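Monday, bench 2, afternoon

Water set for the Ultdale visit. Malathi Chettiar wanted the little bottles sorted before anyone touches the big carboys, and I'm glad she pushed for it, this was a really fun bit of layout to work out!

First go was the shallow white tray. Four of the small Cestbons sit in it two by two, all standing up. The caps read well from above (green swoosh, gray name) and I love how the ribs pick up the light.
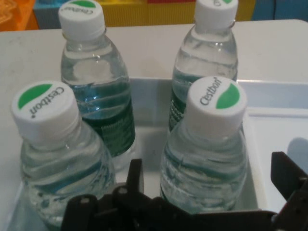
White tray, four bottles, two by two.

Things I like: low sides, so you can get at a bottle from any direction. Thing I don't: white tray on white table, you lose the edge completely when you're walking up with your hands full. Malathi thinks a strip of green tape would fix it. Try that Monday next.

Second layout is the bamboo-toned tray with the cream rim, plus the open ByteStyle box to the right of it. Compartments! Bottles go in the back section, and the front part has that white insert with the oval opening, like the top of a tissue box. Great match for a one-bottle-per-guest setup: tray is the serving spot, box is the stock. 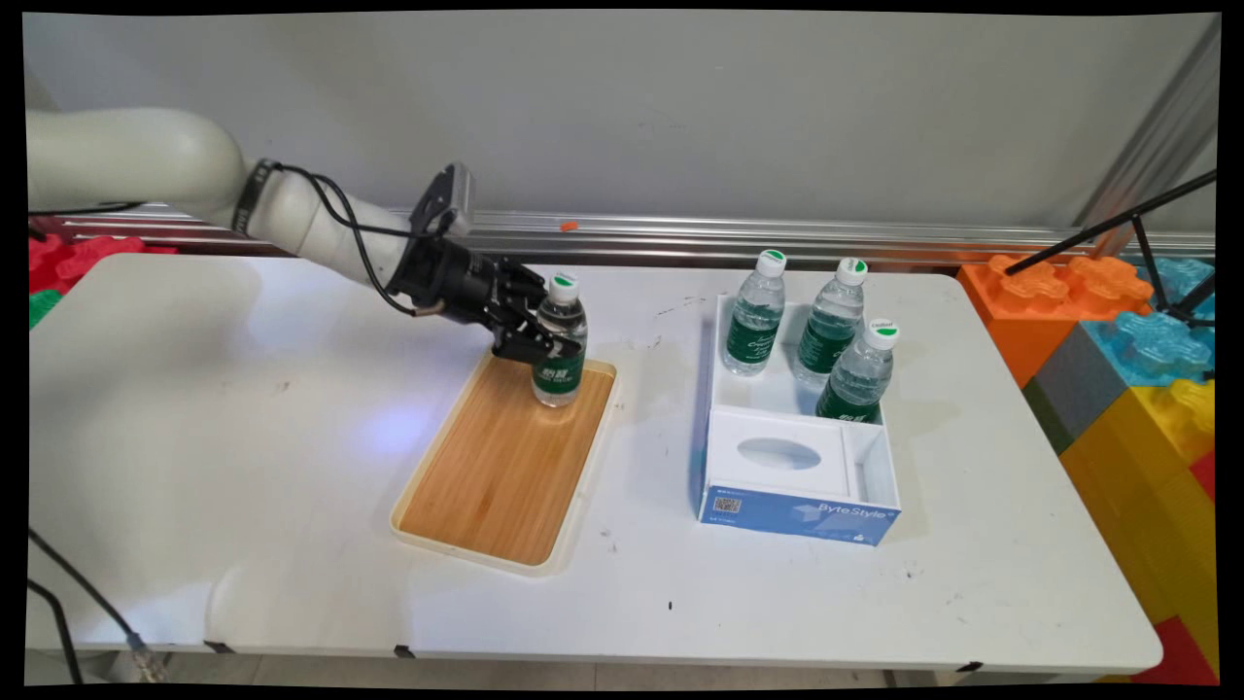
I'd go with this one for the Kandasamy room. The wood grain shows up nicely against the table, and a green label looks terrific on it. Keep the box lid with the spare trays so it doesn't wander off again.

To do:
wipe down the table, specks and smudges all over the right side
ask Veltov if the trays come in a size up
5 more bottles from the shelf
label the stock box, 284 is free in the log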